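Visita a la fábrica de mantas Bosman, en Surcombe

14 de julio de 2026

Hace años que quería conocer una fábrica textil por dentro, y por fin Bosman abrió sus puertas al público. Llegué en el autobús de Zumdale con bastante tiempo, y me senté a tomar un café en la sala de recepción hasta que llamaron a nuestro grupo.

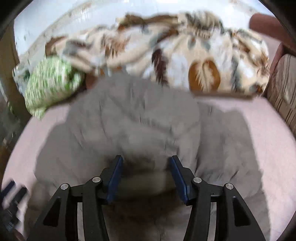
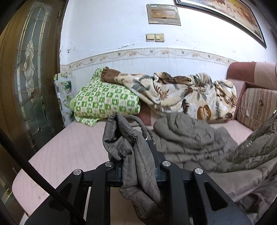
Tela gris sobre fondo rosa pálido.

La visita la dirigió Kaja Pētersons, que trabaja en el taller desde hace seis años. Empezó por el edificio antiguo, un molino construido en 1742 junto al río. La rueda ya no gira, pero se conserva el eje, y en la pared están marcadas las alturas de las inundaciones. Me pareció muy emocionante poner la mano sobre aquella piedra.

Después pasamos a la nave de los telares. El ruido es muy fuerte y nos dieron protectores para los oídos, por lo cual no entendí todas las explicaciones. Sí entendí que cambiar el hilo de un telar grande exige anudar 2000 cabos, y que una parte de ese trabajo todavía se hace a mano. Una señora mayor lo hacía con una velocidad increíble, sin mirar casi sus dedos.

El acabado me interesó menos —el olor del vapor me dio un poco de dolor de cabeza— pero la sala de muestras fue una maravilla. Guardan allí 236 libros con retales pegados, ordenados por temporada. Pregunté si se podían tocar y me permitieron abrir dos. En uno encontré la serie Tarnis, con rayas verdes muy finas, que mi abuela habría querido para su cocina.

La entrada es gratuita, aunque hay que reservar por teléfono. Recomiendo llevar zapatos cerrados, porque sin ellos no dejan entrar a la nave. La próxima jornada abierta será en marzo. La tienda cierra al mediodía, y por eso me quedé sin comprar nada.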